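The milk shelf in our kitchen

When I moved to Henley I did not think that milk would be a subject for me. In my parents' house we had condensed milk in a can for the coffee, and that was all. Now I live with 2 other people and everybody drinks milk, in tea, in cereal, in pancakes, and in May I became the person who takes care of the milk shelf.

The shelf is the lowest one in the pantry, next to the rice. I like to buy the long-life kind, in one-liter cartons, and keep them there until we need them. Fresh milk tastes better in a glass, I admit it, but our refrigerator is small and my housemates forget to look at the date. With long-life milk I can shop one time and be calm for a while. After a carton is open it must go in the refrigerator like any other milk. I write the day of opening on the top with a marker, small, near the cap.

For a long time I bought the cheapest carton from Entwistle, the store at the end of our street. It was fine for cooking but in coffee it was a little thin, and my coffee is strong. So I changed to full cream, and I am still happy with this decision.
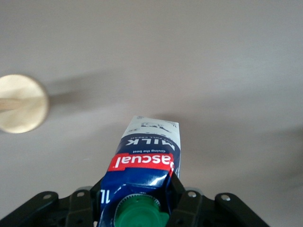 Pascual, UHT full cream, one liter, with the green screw cap and the cow.

I like the drawing of the cow very much. It is only a thin line, like somebody made it with one pen. The blue is also useful for me, as our oat drink comes in a beige package and in the morning I do not read labels, I only look for a color.

Now I will explain how I use a carton, maybe it helps someone who lives alone and thinks one liter is too much. The first glass goes in coffee over the next days. If I see on the weekend that there is still a lot, I make yogurt. I warm the milk slowly, I let it cool until I can keep my finger in it, I add two spoons of plain yogurt, and I put the pot inside a towel for 7 hours. My mother does it without a clock, but I need the clock.

If there is only a little left, I make flan, or I put it in mashed potatoes. Diễm Tôn, my cousin, freezes the rest in an ice tray and drops the cubes in her iced coffee. I tried it last month. The cubes melt in a strange way and leave small pieces, but in a hot soup it is no problem.

The empty cartons I rinse and press flat before they go in the recycling bag. I cut the top from one of them and planted green onions inside, and it stands on the windowsill now. The onions are growing more to the left, so I turn it every morning when I make the coffee.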